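One Big Knife and a Board That Stays Put

I have been meaning to write down my thoughts on kitchen knives for a long while now, mostly so that I can stop repeating them at other people's dinner tables.

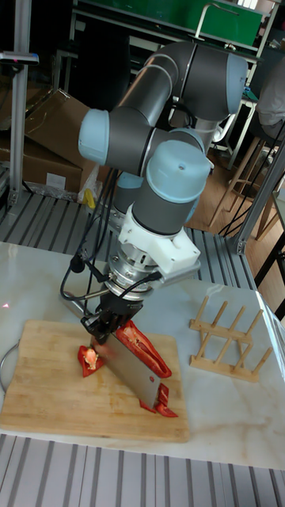 My position, for anyone who has not yet been cornered by me near a sink, is that most homes own too many knives and too little board. I grew up in a house with one cleaver, and it did everything. My grandmother took it to cabbages, chicken backs, garlic, squash, and the string on the bakery box, and when she had finished chopping she turned it flat and carried the whole pile over to the stove on the side of the blade. I was a grown woman before I understood that other families had a drawer with a different knife for each of these jobs, and longer than that before I stopped feeling a little sorry for them.

When I got my first apartment I went the other way, of course. I bought a block set with two rows of handles sticking out of it, and I was terribly proud. It sat on the counter at Plemska Street for years and took up the exact spot where a person would want to stand and cut something. I used perhaps three of the knives in it. The bread knife was good (I still have it, and I will defend it). The others I took out, washed and put back, mainly out of guilt.

It was my friend Rocío Bravo who finally talked me out of the block. She came over in November to help me cook for a crowd, looked at my counter, and asked where I kept the real knife. Then she went down to her car and came back with her own cleaver rolled in a dish towel. We had a great heap of red bell peppers to get through, and I remember watching her with something close to envy. She set the pepper on its end, brought the blade down alongside the core, gave it a turn, and did it again, until the middle stood there by itself with all its seeds still on it and the walls lay around it in big curved pieces. I had been cutting my peppers in half and digging about inside with my thumbs for 20 years. There were seeds in everything I cooked. I had come to think of them as a seasoning.

Now, a pepper is a funny thing to cut, and I think it is the best test of a knife that a home cook can run. The skin is slick and tougher than it looks, and a dull edge will skate right across it. Put the piece skin side down on the board, with the flesh facing you, and even a middling knife will bite. Put it skin side up and you'll find out very quickly whether you've been keeping up with your sharpening. I do mine on a stone when the tomatoes start to complain, and I'm not especially good at it, but a cleaver with a nice flat face is forgiving that way. You can feel where the angle is. A long thin curved blade has always defeated me.

People worry about the size. My neighbor Evangelia Theodorakopoulos, who is a wonderful cook and a much tidier one than I am, told me that she would no sooner keep a cleaver in her kitchen than an ax in her bathroom. I understand it - a big rectangle of steel does look like it means business. But the height of the blade is what makes it comfortable. Your knuckles have a tall flat wall to rest against, well above the edge, and the knife's own weight does a good part of the work on the way down. I have cut myself on small knives many times, nearly always when I was holding the food in the air and being clever. With the big one I keep everything on the board, go slowly, and tuck my fingertips in.

I should say that I mean the light sort, the kind meant for vegetables and boneless meat. The heavy kind for going through bones is another tool altogether, and I don't own one and don't miss it. If you like the little hole in the corner of the blade, by the way, it is there for hanging the knife up, and I wish I had known that before I spent money on a magnetic strip that pulled half the paint off my wall.

As for the board, this is where I would put the money. A cheap cleaver on a good board is a pleasure, and a lovely cleaver on a bad board is a misery. I had glass once, a wedding present from somebody's aunt, and the noise alone was enough to put you off dinner. It also ruined every edge that touched it. Wood or bamboo is what I want, thick enough that it doesn't bow, and bigger than you think you need. Bamboo is a bit harder on the knife, I'm told, and I believe it, but it's light to lift and I've been happy with mine. A damp cloth underneath will hold it still on a slippery counter, and please do try that before you decide you're clumsy.

The other half of looking after a board is letting it dry, and I was years learning this too. I used to lay mine flat on the counter after washing, where the wet side sat in its own puddle all night. Then Marina Kalogeropoulos gave me one of those wooden racks with a row of upright pegs, meant for plates, and I started standing the board up in it along with the lids. It has stayed flat ever since. The rack lives right beside where I chop, and I know some of you will say that's valuable space, but it is a good deal smaller than a knife block.

I gave the block away in the end, to a young man setting up his first kitchen, and I did feel a twinge of conscience handing it over. He was delighted. I expect he'll want a few years with it before he can hear any advice from me, so I threw in a bag of red peppers and kept quiet, and I've asked Rocío to stop by when he has us over for supper.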